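Stores Should Let Us Pay at a Counter Again

The Zanow grocery near me took out its last two staffed registers in August. There are now 13 self-checkout stations and one employee who walks between them clearing error messages. I shop there most Wednesday evenings, and I have come to think the change was a mistake for the store as well as for the people who use it.

The usual argument is speed. If you have a carton of milk and a loaf of bread, self-checkout is fast. If you have a full cart, it is slow. The bagging area is small, produce has to be looked up by name, and anything with an age limit stops the whole order until the employee comes over. I used to get through a weekly shop in under 10 minutes with a cashier. Now it takes more than twice that.

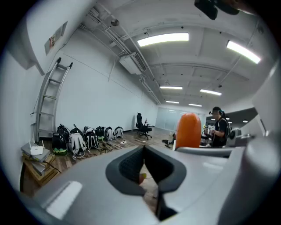 The second argument is cost. Stores say they save on wages and pass the savings along. I have kept my receipts, and I can't find the savings. Prices at Zanow went up over the year, the same as they did at Mahrous across the street, which still has cashiers. If money was saved, it went somewhere other than my bill.

There is also the matter of who gets left out. My mother has arthritis and can't easily turn a heavy jar to find the bar code. She pays in cash, and only two of the machines take it. She has switched to the Pruria market, a longer bus ride away, where someone rings up her groceries and puts the eggs on top.

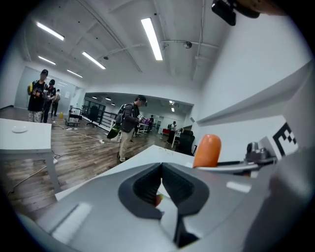 Orange fingertip and a printed marker card, seen past a gray gripper.

I don't want the machines removed. Plenty of people like them, and for a small basket I use them too. What I would ask for is a floor: any grocery store above a certain size should keep at least one staffed register open during all business hours. Drarero, the next town over, has been talking about a rule along those lines, and our town should do the same.

Store owners will say the hours between nine and closing are too quiet to pay for a cashier. That may be true some nights. But the employee who watches the machines is already there, already being paid, and could stand behind a register and ring people up.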